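Unit 4: Where Things Live -- Storage and Movement in a Small Home Kitchen

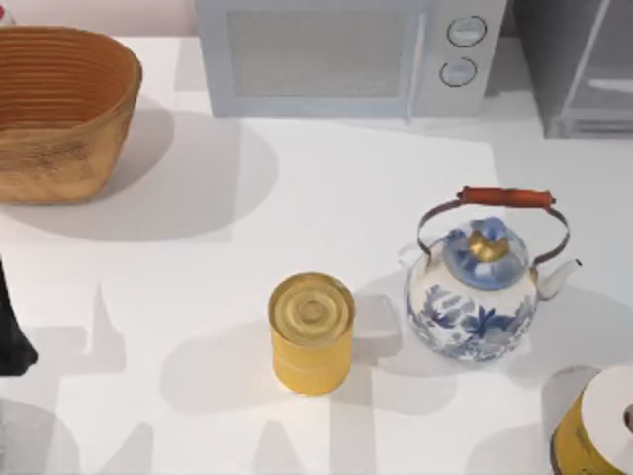 Figure 4.1. A microwave oven and a large woven basket among kitchen items on a white tabletop.

Course: Planning the Small Home. Handout by Hrefna Kirkegaard

Please read before the class in April and bring your own floor plan, drawn by hand, with the position of the sink, the stove and the refrigerator. It does not need to be beautiful but the measures must be correct.

4.1 What we mean by a zone

In the last unit we spoke about the room as a shape. Now we speak about the room as a place where a person works. A zone is the part of the kitchen where one kind of work happens, together with the things used in this work. Washing is a zone. Cooking is a zone. Preparing is also a zone, and it is the one which students forget most often, maybe because there is no machine that belongs to it. It is only a piece of counter.

In the older books you will find the work triangle, with the sink, stove and refrigerator as the three corners. It is still useful for a first check of a plan. It was made for one cook in a closed room, and it does not help very much when the kitchen is a single wall, as in most of the apartments we will study.

4.2 The first question: how often?

Before you draw any cabinet, make a list of what the household owns and write beside each thing how often it is used: daily, weekly, monthly, yearly. Then place the things by this rule:

Daily: between the hip and the eye, reached with one hand.
Weekly: the same height, but it may stand behind another thing.
Monthly: low cabinets or the upper shelf.
Yearly: outside the kitchen, if there is any other place.

Large appliances are a special case. A thing that is heavy should not be lifted above the shoulder, even if it is used only once a year.

4.3 Case: the Prokcombe apartment

The plan is in your folder. The kitchen is one wall, 400 centimeters long, and the family has two adults and two children. When my colleague Anel Botha visited them, the family said they needed more cabinets. He asked them to keep a diary of each time they opened a door. After a month the diary had 539 entries, and over half of them were for the same two doors -- the one with the plates and the one with the breakfast food. These two doors were at opposite ends of the wall.

The new plan added no cabinet. The plates moved next to the breakfast food, and the baking forms went to the far end. I ask you to look at both drawings and mark the path of a person who makes breakfast.

4.4 Open or closed

Open shelves are cheaper and they make a narrow room feel wider. They also collect grease, especially near the stove. My own opinion is that open storage is good for what is washed every day anyway, and bad for the rest. You may disagree, but please give your reasons in the assignment.

4.5 Assignment

Make the list from 4.2 for your own kitchen. Mark on your floor plan where each daily thing is now, and with another color where you would put it. Write one page about the change you think is most difficult for the household to accept.

Words to know: zone, work triangle, clearance, landing space (the free counter beside an appliance, where you put down what you take out of it).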